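Recording a Pick-and-Place Set for the Tornlow Class

Contents: Before you start | Setting up the table | Recording | Checking the files | Common faults

This page covers the second practical of the Tornlow robotics class. Each group records 200 episodes of one pick-and-place task, checks them, and hands them over for training. The arm must already be calibrated as set out in the first practical. If the joint offsets have been lost, repeat that work before going on.

Before you start

You need the arm with its gripper and wrist camera, one plate, one small object, and a login for the Skanus recorder. Groups choose their own object. It must fit between the fingertips with the gripper open to 89 mm, and it must not roll away when touched lightly.

Start the recorder and create a new session. The session name is the group name followed by the task name, in lower case, with no spaces. Session names cannot be changed afterwards, and the checking script rejects anything it cannot read.

Setting up the table

1. Clear the part of the table inside the reach of the arm. Leave the plate and the object only.

2. Set the plate down so that the gripper can pass over the rim without the elbow reaching its limit. Move the arm by hand to the far side of the plate to test this.

3. Put the object beside the plate. For the first half of the set it should start close to the rim. For the second half, move it further out and change its angle between episodes.

4. Bring the gripper down beside the object and look at the wrist view. With the gripper tilted, the finger linkage hides a good part of the plate. This is acceptable as long as the object and the end of the fingertip are both in view during the approach. A small orange object on a white table is easy to find in the recording, even with a little motion blur.
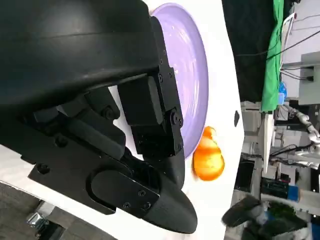
5. Check the screws that hold the plate on the fingertip. They work loose over a long session. Tighten by hand only.

Recording

Press the left pedal to start an episode and again to stop it. An episode begins with the gripper open and clear of the table, and ends when the object is on the plate and the gripper has moved back. Keep the speed even. Short pauses are allowed, but an episode with a pause longer than 2 seconds is marked for review.

If the object is dropped, carry on and pick it up again - recovered drops are useful. If it leaves the table, stop and delete the episode.

Checking the files

Run the Grostumine script on the session folder. It lists episodes with missing images, joint jumps or a wrong length. The recorder stops writing at 3,000 steps, so an episode of exactly that length has almost certainly been cut short and should be recorded again.

Common faults

Wrist view freezes: unplug the camera at the hub end, wait, and reconnect. Restart the recorder.

Gripper closes but does not hold: lower the approach height and try again before raising the grip force.

Session missing from the list: the name contains a capital letter or a space.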